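Members' News | Cats
2 August 2024
By Heledd Gwilliam

Summer boarding for cats: what to sort out before you drop off

August is the busiest month of the year at the Aston cattery, and most of the problems we see at the front desk could have been fixed a week earlier at home. If your cat is coming to us while you travel, please read this before you pack.

Vaccination records come first. We need a copy of the certificate, with the vet's name and the date of the last shots. A text saying your cat is up to date isn't enough. If a booster is due during the stay, have it done before you leave. Gwion Gronow handles the paperwork and can take a scan by email, but not on the morning of drop-off.

Bring the food your cat already eats. A sudden change of diet in a strange place often means an upset stomach or a cat that won't eat at all. Put it in a sealed container with the cat's name on the lid, and write down how much you give and when. "A handful" means different things to different people.

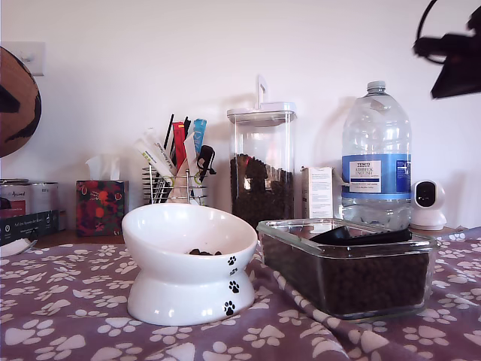 Dry food and a tilted bowl on a paw-print cloth.

We stock ordinary flat dishes. Some older cats do better with a raised one, and you are welcome to send your own. Please mark it underneath with tape.

Medication has to be in its original packaging with the label on. Pills are no trouble. Injections need to be arranged with Iona Nisbet at least two days ahead, as she is not on site every day.
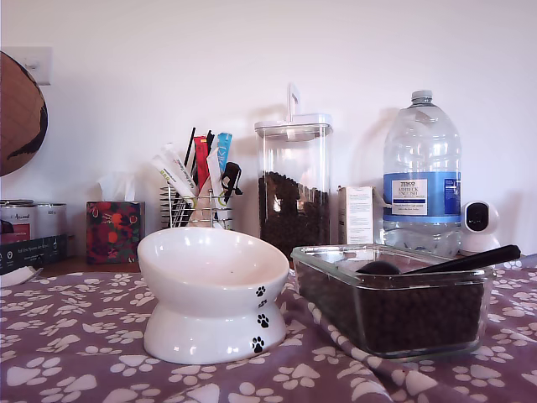
One blanket or worn T-shirt from home helps most cats settle. Please don't wash it first, as the smell is what they want. Leave the big cat trees and expensive beds at home, because we can't fit them in the pens.

Rates have changed since January. A standard stay of eight nights is now $359, and a second cat sharing the same pen adds $80. Cats from different households never share. A deposit holds the pen, and it is refunded if you cancel a week or more before the first night. 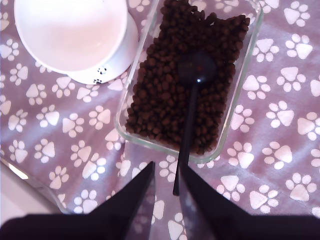 Paw prints on purple, with a raised white bowl.

Drop-off is from 9 a.m. to noon, and pickup is from 3 to 5 p.m. If someone else will be collecting your cat, give us that person's name in writing. Eirlys Griffiths has the Labor Day waiting list, and there are still a few single pens for the week after.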